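Lalell Bamboo Steamer Baskets

Sold singly or as a set of 2 with lid

Lalell steamers are made for home kitchens and small cafes that steam most days of the week. The range is kept short on purpose. There is one style of basket, one style of lid, and a liner pack to suit. Everything is held at our Pindon warehouse and goes out from there.

The walls are bent bamboo, pinned and bound by hand. The floor is made of flat slats with gaps between them so steam can come up evenly from the pan. No glue is used on any surface that touches food. Colour varies from pale straw to a light honey brown, and baskets in the same set may not match exactly. All of them darken with use.

Choosing a pan

The basket can sit in a wok or on top of a saucepan. In a wok, the rim should rest against the sloping sides with the water at least two fingers below the slats. On a saucepan, use one close to the width of the basket, or fit the Stundska steaming ring, which is sold separately and covers the gap. Do not let the bamboo hang out over an open gas flame. It will scorch, and scorching is not covered by the warranty.

Baskets stack. The lower tier cooks a little faster than the upper one, so put thicker items at the bottom and swap the tiers halfway if you are cooking the same thing in both.
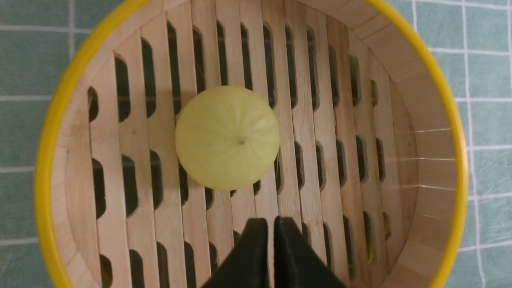 Pindon, 2/7/24

The slats have been changed on all stock sent out from this date. They are now slightly thicker and are pinned at both ends, where the older ones were pinned at one end and tucked under the rim at the other. Old and new baskets stack together without trouble, and the lid is the same. If you bought a basket before the change and a slat has worked loose, send us your order number and we will post a replacement floor at no charge.

Before first use

Rinse the basket in warm water and leave it to dry. Then steam it empty with the lid on for 6 minutes. This takes away most of the raw bamboo smell. Some people do it twice. Don't use detergent at this stage or later on, as the bamboo soaks it up and the next batch of dumplings will taste of it.

Cooking

Line the floor for anything sticky. Cabbage leaves, baking paper with holes punched in it, or the Lalell liners all work. Vegetables and whole corn can go straight on the slats. Fish is best on a plate that leaves a gap all round for the steam. Top up the pan with boiling water from the kettle, never cold, and check it more often if the lid is being lifted a lot.

Care and storage

Wipe out crumbs, rinse, and stand the basket on its side until it is fully dry. Not in the dishwasher. Store it somewhere with moving air — an open shelf is better than a closed cupboard, and a plastic bag is the worst place for it. If grey spots appear, scrub them with white vinegar and a stiff brush, dry the basket in the sun and check it again the next day. Spots that have gone deep into the grain won't come out, and the basket should be replaced.

Details

Product code: 237
Material: bamboo
Sold as: single basket, or set of 2 with lid
Liners: pack of 400, unbleached paper
Fits: woks, and saucepans with the Stundska ring
Dishwasher safe: no
Microwave safe: no

Trade orders

Cafes and cooking schools can order by the carton through Kneževič, our wholesale distributor. Lids are packed separately in trade cartons, so please say how many you need when you order. Spare lids can also be bought one at a time from this page.

Delivery and returns

Orders are packed in the order they come in. Unused baskets can be returned in their original wrap. Once a basket has been steamed we can't take it back unless it is faulty.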